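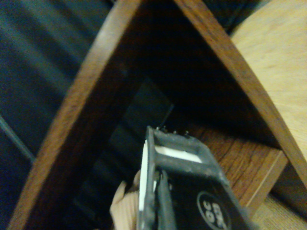

Laborbuch, 13. Mai 2025. Glasurversuche Zirkon, Fortsetzung. Ausgangspunkt ist die Rückmeldung der Praxis Farport, dass die monolithischen Seitenzahnkronen aus der Warkano-Scheibe zu speckig aussehen, vor allem neben den eigenen Zähnen. Die Farbe passt, es geht um die Oberfläche. Nach dem bisherigen Standardbrand liegt die Glasur so dick, dass die Textur darunter verschwindet. Was wir wollen, sieht man gut an lackiertem Holz wie an dem Bogen oben: Die Fläche ist glatt, die Maserung bleibt aber schwach erkennbar. Auf die Krone übertragen heißt das: geschlossene Oberfläche, Perikymatien und Längsleisten bei schrägem Licht noch zu lesen.

Prüfkörper: 16 Kronen, alle aus demselben Datensatz (unterer erster Molar, rechts), gefräst aus einer einzigen Warkano-Scheibe, damit die Charge als Ursache wegfällt. Gesintert am Stück im großen Ofen mit dem normalen Programm über Nacht. Keine Risse, kein Verzug, Sitz auf dem Modellstumpf bei allen gleich. Bei einer war der Anstich auf der lingualen Seite etwas tief abgetrennt, die läuft trotzdem mit, weil wir nur okklusal und bukkal bewerten.

Aufteilung in vier gleiche Gruppen:

Gruppe A: wie bisher. Gummieren, Glasur satt auftragen, Standardbrand.

Gruppe B: gleiche Vorbereitung, Glasurpaste mit Flüssigkeit verdünnt, dünn aufgestupft, Standardbrand.

Gruppe C: mechanische Politur ohne Glasur.

Gruppe D: mechanische Politur, dann Jodatton nur in Fissuren und Zahnhals, kurzer Malfarbenbrand.

Textur wurde vor dem Sintern angelegt, also im weichen Zustand mit feinem Diamanten und einer harten Bürste. Danach lässt sich da nur noch mit viel Aufwand etwas machen, und die Flächen werden fleckig. Im Januar hatten wir es einmal umgekehrt versucht, siehe dort, das Ergebnis war nicht brauchbar.

Vorbereitung

Nach dem Sintern alles abgestrahlt, nur innen, außen nicht. Dann Ultraschall in destilliertem Wasser, abgedampft, auf Zellstoff abgelegt und ab da nur noch mit der Klemme angefasst. Ich schreibe das so ausführlich hin, weil beim letzten Durchgang zwei Kronen nach dem Brand kleine Krater hatten und wir es im Nachhinein nicht mehr zuordnen konnten. Handfett ist die wahrscheinlichste Erklärung, belegt ist sie nicht.

Zwischen Abdampfen und Glasurauftrag lagen heute bei Gruppe A und B eine Mittagspause und ein Telefonat. Die Teile standen abgedeckt.

Gruppe A und B, Brand

Kurek-Ofen, der kleine. Der Ofen ist frisch kalibriert, Silberprobe vom Montag lag im Soll. Programm 322 ist das, das wir sonst für die Glasur nehmen, unverändert übernommen. Beide Gruppen auf getrennten Wabenträgern, nacheinander gebrannt, A zuerst. Metallstifte mit etwas Brennwatte, die Stifte ragen nicht in die Schulter.

A kommt heraus wie bekannt. Hoher Glanz, okklusal in den Fissuren läuft die Glasur zusammen und macht die Kauflächen flacher, als sie gefräst sind. Bukkal ist die Textur nur noch zu ahnen. Am Rand bei einer Krone ein Tropfen, musste zurückgeschliffen werden. Approximalkontakt bei allen vieren zu stramm, Folie geht nicht durch. Das ist genau der Punkt, den Farport zusätzlich angemerkt hatte und den wir auf den Scan geschoben hatten. Müssen wir zurücknehmen.

B deutlich besser. Textur bleibt stehen. Der Glanz ist geringer, bei zwei Kronen aber ungleichmäßig: auf der mesialen Hälfte glänzend, distal eher matt. Vermutlich ist die Paste beim Stupfen schon angetrocknet. Zweite Runde mit frisch angemischter Paste wäre sinnvoll, jeweils nur für eine Krone anrühren. Kontakte: Folie geht mit Widerstand durch, so wie es sein soll.

Frage dazu, ob die verdünnte Glasur überhaupt noch dicht ist. Unter dem Mikroskop sehe ich bei B an einer Höckerspitze eine offene Stelle. Wäre an einer Kaufläche mit Antagonistenkontakt nicht egal. Rauhes Zirkon gegen Schmelz wollen wir auf keinen Fall. Also, wenn B, dann Kontaktpunkte vorher hochglanzpolieren.

Gruppe C, Politur

Reihenfolge: grober Zirkonpolierer, mittlerer, feiner, dann Ziegenhaarbürste mit Diamantpaste. Zwischen den Stufen abdampfen. Wer den Schritt auslässt, zieht die groben Körner in die nächste Stufe und poliert danach endlos.

Der grobe Polierer nimmt mehr weg als gedacht. Auf den Höckerabhängen kein Problem, bukkal war nach zu langem Ansetzen die Textur weg, bei der ersten Krone ganz, bei der zweiten teilweise. Ab der dritten den groben nur noch am Anstich und an den Kontaktpunkten benutzt und bukkal gleich mit dem mittleren angefangen. Damit geht es. Drehzahl niedrig halten, wenig Druck, immer in Bewegung. Ein Teil wurde mir merklich warm in der Klemme, danach kurz liegen gelassen.

Zeitaufwand ist hoch. Für eine Krone saß ich länger daran als bei A für Auftrag und Reinigung der ganzen Gruppe. Mit Übung wird das schneller, aber so schnell wie Glasieren wird es nicht.

Optisch sind die letzten beiden aus C das Beste, was heute auf dem Tisch lag, solange man die Farbe nicht beachtet. Ohne Malfarben wirken sie leblos, die Fissuren haben keine Tiefe. Für einen zweiten Molaren würde ich sie so abgeben, für einen Prämolaren im Lachbereich nicht.

Gruppe D

Wie C in der korrigierten Fassung (kein grober Polierer bukkal). Danach Jodatton Braun in die Hauptfissur, etwas Orange am Zahnhals, sehr wenig, mit dem dünnen Pinsel. Brand im Kurek mit dem Malfarbenprogramm, ohne Vakuum.

Erster Versuch: Farbe in der Fissur zu dunkel, sieht nach Karies aus. Weggeschliffen, neu poliert, noch einmal. Beim zweiten Auftrag die Farbe mit dem trockenen Pinsel wieder ausgestrichen, bis nur ein Schleier stehen blieb. Das passt.

Die übrigen drei gleich so gemacht. Auffällig ist, dass die polierte Fläche durch den Brand ein wenig an Glanz verliert. Man sieht es nur im direkten Vergleich mit C. Kurz mit Bürste und Paste nachgegangen, dann ist es wieder da. Dabei nicht über die Malfarbe bürsten, an einer Krone ist am Zahnhals ein Stück Orange verschwunden.

Bewertung bei Tageslicht

Alle nebeneinander auf die graue Karte gelegt, am Fenster, trocken und danach mit Wasser benetzt. Benetzt rücken die Gruppen zusammen, A fällt aber weiterhin heraus. Trocken ist der Unterschied groß. Meine Reihenfolge: D, C, B, A. Eine zweite Person hat ohne Kenntnis der Gruppen sortiert und B vor C gelegt, sonst gleich. Die Begründung war die Farbe, was zu dem passt, was oben steht.

Unter der Lampe am Arbeitsplatz hätte ich anders entschieden. Dort sieht A ordentlich aus und D fast zu matt. Das erklärt vielleicht, warum uns das so lange nicht aufgefallen ist. Künftig Oberflächen am Fenster freigeben oder zumindest mit der schwenkbaren Leuchte von der Seite.

Beständigkeit

Je eine Krone aus B und D liegt jetzt in der Färbelösung (Schwarztee, im Wärmeschrank), 24 Stunden. Danach mit weicher Bürste und Wasser reinigen und gegen die Schwesterkronen halten. Das ist kein Normversuch. Mir geht es darum, ob sich in der offenen Stelle bei B etwas festsetzt und ob das Jodatton am Rand unterwandert wird. Die B-Krone ist absichtlich die mit der offenen Höckerspitze.

Gefäße sind beschriftet, bitte nicht umräumen und den Wärmeschrank nicht für Wachs benutzen, solange sie drin sind.

Kosten und Material

Polierer: der mittlere ist nach Gruppe C und D sichtbar kleiner geworden und läuft leicht unrund. Wenn wir umstellen, brauchen wir davon deutlich mehr als bisher. Im Schrank liegt nur noch eine angebrochene Packung. Angebot für eine größere Menge anfordern, der Rahmen dafür liegt bei 300 Euro, mehr nur nach Rücksprache. Diamantpaste reicht noch lange. Ziegenhaarbürsten sind da, aber zwei davon wurden offenbar am Kunststoff benutzt und haben Bims in den Haaren. Aussortiert. Bürsten für Zirkon ab jetzt in die Dose mit dem blauen Deckel.

Jodatton: Die Orange-Paste war oben eingetrocknet. Mit Flüssigkeit wieder aufgerührt, ließ sich verarbeiten, würde ich für Patientenarbeiten aber nicht nehmen. Neue bestellen.

Vorläufiger Stand

Standard A wird für Farport nicht mehr verwendet. Bis der Färbeversuch ausgewertet ist, laufen die beiden offenen Aufträge nach D. Das muss in der Terminplanung stehen, die Arbeiten brauchen einen halben Tag mehr. Für die anderen Praxen vorerst nichts ändern, dort gab es keine Rückmeldung in der Richtung, und ich möchte erst B mit frischer Paste sehen.

Im CAD den Approximalkontakt nicht verändern. Wenn die dicke Glasur wegfällt, stimmt der eingestellte Wert wieder. Wer ihn in der letzten Zeit für Farport heruntergesetzt hat, bitte zurückstellen, sonst haben wir demnächst offene Kontakte.

Offen:

Gruppe B wiederholen, Paste je Krone frisch, Kontaktpunkte vorpolieren.

Prüfen, ob der Malfarbenbrand im Kurek etwas niedriger gefahren werden kann, damit der Polierglanz erhalten bleibt. Herstellerangabe für Jodatton nachlesen, Merkblatt steckt im Ordner Keramik, nicht bei den Öfen.

Gleiche Reihe mit einem oberen Prämolaren. Die bukkale Fläche ist dort wichtiger als alles, was ich heute am Molaren gesehen habe.

Fotos der Gruppen mit der grauen Karte machen, trocken, Licht von links. Heute nicht mehr geschafft, das Tageslicht war weg.

Abdruckpfosten vom anderen Auftrag liegen noch im Ultraschall.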